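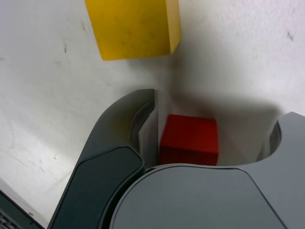

白いテーブルの上の赤と黄色。今日の主役はこの手のブロックです。

古い積み木を洗って、欠けたところを直して、しまう手順

積み木という玩具は、買うときは教育のため、片付けるときは忍耐のためにあります。わが家の押し入れからは衣装箱ひとつ分が出てきました。Brititwoodの木製が大半で、あとはSindeseroの着色セットと、どこから来たのか家族の誰も思い出せない仲間たちです。

捨てるか残すかで半日悩み、残すと決めたら今度は黒ずみが気になりだす。そういう人のためのページです。対象は塗装された木の積み木と、無塗装の木の積み木。布製やスポンジ製は洗濯表示に従ってください。あちらのほうがずっと楽です。

用意するもの

・ぬるま湯を張った洗面器
・台所用の中性洗剤
・柔らかい布を数枚(古いTシャツを切ったもので足ります)
・使い古しの歯ブラシ
・消しゴム(白いプラスチックのもの)
・紙やすり 240番と400番
・水性の玩具用塗料と細い筆
・木工用接着剤
・乾いたバスタオル
・あきらめのよさ

最後のひとつは店に売っていませんが、途中でかならず要ります。

手順1 仕分ける

床にタオルを敷いて、箱の中身を全部出します。大きな音がするので、夜にやるのはおすすめしません。

山は四つに分けます。きれいなもの、拭けば済みそうなもの、塗装が欠けているもの、割れているもの。きれいなものの山は思ったより低くなりますが、ここで基準を甘くすると後で自分が困ります。迷ったら一段悪いほうの山へ。

このとき積み木以外のものも出てきます。輪ゴム、クレヨンのかけら、電池のふた。電池のふたは取っておいてください。半年後、本体が見つかります。捨てた場合も見つかります。

手順2 乾いた汚れを落とす

いきなり水を使わないこと。まず乾いた布で全体をこすり、ほこりを取ります。細い溝や刻印のあるものは歯ブラシで。

塗装面についた黒い点や擦れた跡は、消しゴムでかなり薄くなります。力を入れずに、同じ方向へ短く動かします。光沢のない塗装は強くこすると、そこだけつやが出てしまいます。点がひとつ消えて、てかりがひとつ増える。これを掃除と呼ぶかどうかは各家庭の判断です。

黄色は汚れが目立ちます。赤は隠してくれます。緑は隠しすぎるので、終わったと思った後にもう一度見てください。

手順3 固く絞った布で拭く

洗面器のぬるま湯に中性洗剤を数滴。布を浸して、これ以上は出ないというところまで絞り、面をひとつずつ拭きます。続けて水だけで絞った布で二度拭きし、すぐに乾いた布で水気を取ります。

木の積み木を洗面器に沈めたくなる気持ちはよくわかります。私も一度やりました。Sindeseroの三角屋根が二つ、翌朝には見事に毛羽立っていて、今は本棚で文鎮として第二の人生を送っています。

漂白剤とメラミンスポンジも使いません。前者は色を、後者は塗装そのものを持っていきます。

手順4 乾かす

タオルの上に、互いに触れないように並べます。日陰で風の通るところがよく、直射日光、ドライヤー、ストーブの前はどれも反りや割れのもとです。

途中で一度、全部ひっくり返してください。底になっていた面は乾きが遅いのです。12月なら朝に並べて夕方に返し、翌朝まで置くくらいの気持ちで。その間、居間の一角は通行止めになります。家族には最初に言っておきましょう。言わなかった場合、夜中に足の裏が教えてくれます。

手順5 角と塗装を直す

塗装の欠けた積み木は、欠けた縁を指の腹でなぞります。引っかかるようなら240番で段差をならし、400番で仕上げます。削るのは欠けの周囲だけです。立方体の角をそろえようとして全部の角に手を出すと、やがて球に近づきます。

削り粉を乾いた布で拭き取ったら、塗料を薄く塗ります。一度で隠そうとせず、乾かしてからもう一度。口に入れる年齢の子が使うなら、容器に玩具用と書かれた塗料を選び、表示どおりの時間をきっちり待ってください。年齢にかかわらず、塗りたての積み木はなぜか必ず誰かに持っていかれます。高いところで乾かすのが無難です。

色合わせは難しいところです。私はSekiguchiという近所の画材店で赤を選んでもらいましたが、店の照明の下ではぴったりだった色が、家に帰ると少しだけ意見の違う赤になっていました。一面の真ん中に違う色の島を作るより、その面を丸ごと塗り直したほうが目立ちません。

手順6 割れたものをどうするか

木目に沿ってきれいに割れたものなら、接着剤で戻せます。合わせ目のごみを払い、接着剤を薄くのばして圧着し、はみ出した分はすぐに湿らせた布で拭きます。輪ゴムで固定して一晩。手順1で箱から出てきた輪ゴムは劣化していますから、新しいものを使いましょう。

ささくれが残るもの、欠けて小さなかけらになりそうなものは、遊び用には戻しません。あきらめのよさの出番です。

手順7 しまう

元の箱に元どおり入れようとするのは、立体パズルの上級編です。Brititwoodの木箱は美しくできていますが、あの並びを再現できた日は数えるほどしかありません。

わが家ではDatskaのふた付き布箱に替えました。ひとつ22センチ角で、棚に二つ並びます。大きい直方体を下に、立方体をその上に、円柱と三角は小袋に入れていちばん上へ。色分けも試しましたが、子どもは黄色だけでは城を建ててくれませんでした。

完全に乾いてからふたを閉めること。少しでもひんやり感じる積み木があれば、もう一日出しておきます。乾燥剤を入れるなら、小さい子の手の届かない高さの棚に限ります。

費用について

塗料、筆、紙やすり、布箱を合わせて4000円でおつりがきました。いちばん高かったのは塗料で、1256円。使ったのは底が見えるにはほど遠い量です。残りは、いつか何かに塗るつもりで棚にあります。

よくあるつまずき

べたつきが取れない
洗剤が残っているか、古いシールの糊です。水拭きをやり直し、糊なら消しゴムで丸めるように取ります。シールはがし液は塗装も一緒にはがします。

においが気になる
押し入れのにおいは風で抜けます。数日、日陰に出しておいてください。香りつきのスプレーを使うと、押し入れと花畑の両方のにおいになります。

積むとぐらつく
反っているか、塗料が厚いかのどちらかです。平らな台に400番を置き、積み木のほうを軽く滑らせて底面を整えます。手に持って削ると、さらにぐらつきます。

点検の目安は、遊ぶ頻度にもよりますが季節の変わり目ごと。うちは直した直後の積み木で17段の塔が建ち、床に倒れて、赤の角がひとつまた欠けました。手順5からやり直しています。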